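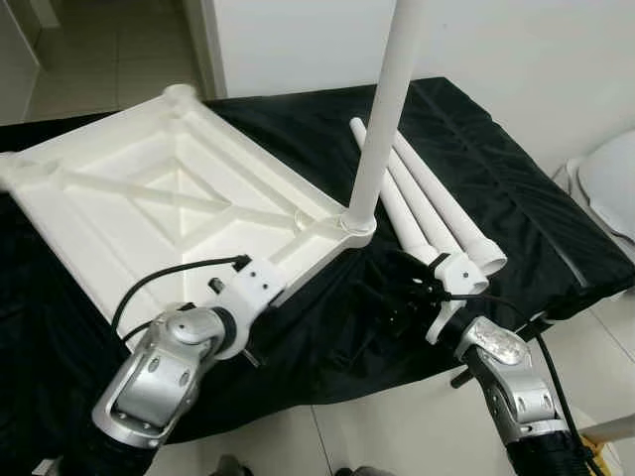
A white plastic frame, upside down on a black cloth, with a pole at one corner.

Wadow's flat-pack night is back, and it's bigger than ever

2019-10-30

If you have ever been left with a wobbly shelf and a screw that doesn't seem to belong anywhere, the people of Wadow would like to meet you. The town's flat-pack night returns to the old library hall next week after its summer break, and it has grown so much since it began in July that it now needs both rooms and the landing!

The idea is a lovely simple one. You bring along whatever it is you bought and couldn't put together (a stool, a shoe rack, a bedside table, the cot you are meant to have ready by the weekend) and you sit down with somebody who enjoys that sort of thing. You build it between you. Tea is free, the cake costs whatever you can manage, and if your furniture won't fit in the car once it's up, Tanveer Shaikh will run it home in his van.

Nusrat Sethi started the evenings after spending most of a bank holiday on a wardrobe. "I had the doors on back to front and I'd lost the instructions under the wardrobe," she said. "My neighbour came round and we had it done before the kettle had boiled twice. I thought, why are we all doing this on our own?"

Plenty of others were clearly thinking the same. The first evening drew 30 people, the last one before the break drew 62, and the queue went down the stairs and out past the bike racks. A grant of £500 from the Uneck Neighbourhood Fund has now paid for proper screwdriver sets, rubber mallets, knee pads and a good big stack of blankets to protect the hall floor.
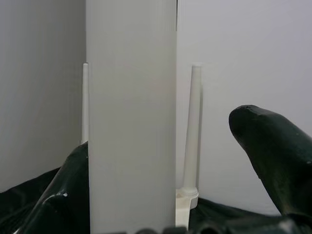
The new season brings some changes, and they all sound like good ones. There will be a spares table for the first time, where you can leave the pegs, caps, dowels and brackets that have been rattling about in your kitchen drawer and take home the ones you need. Hammad Minhas has been sorting donations into old ice cream tubs for weeks. He has labelled every one of them and is thrilled with how it looks, as he should be.

"People apologise when they hand over a bag of bits," he said. "I'm delighted! Somebody came in needing a shelf pin and I had it in her hand in a minute. She'd been propping that shelf up with a paperback since Easter."

There is also a children's corner, run by Areeba Farooqui, who teaches at Chuensuk Road Primary. Younger visitors can have a go at building small stools and plant stands from ready-cut parts, with a grown-up on hand for the fiddly bits. Her own class tried it out before half-term and she says they were far better at reading the diagrams than she was.

Efren Javier, who came to the very first evening with a desk he had given up on, now helps out at every one. He still brings the desk up in conversation. It's in his daughter's bedroom, perfectly level, and she does her homework on it.

The organisers would love to hear from anyone with a steady hand and a bit of patience, and no experience is needed. They are also after a second trolley for the lift, and more mugs.

Flat-pack night runs from 6pm to 9pm in the library hall on Rerness Street. Entry is free and you don't need to book, though anyone bringing something larger than a chest of drawers is asked to ring the hall first. The spares table opens at 5.30pm, and each visitor can take up to 3 bags.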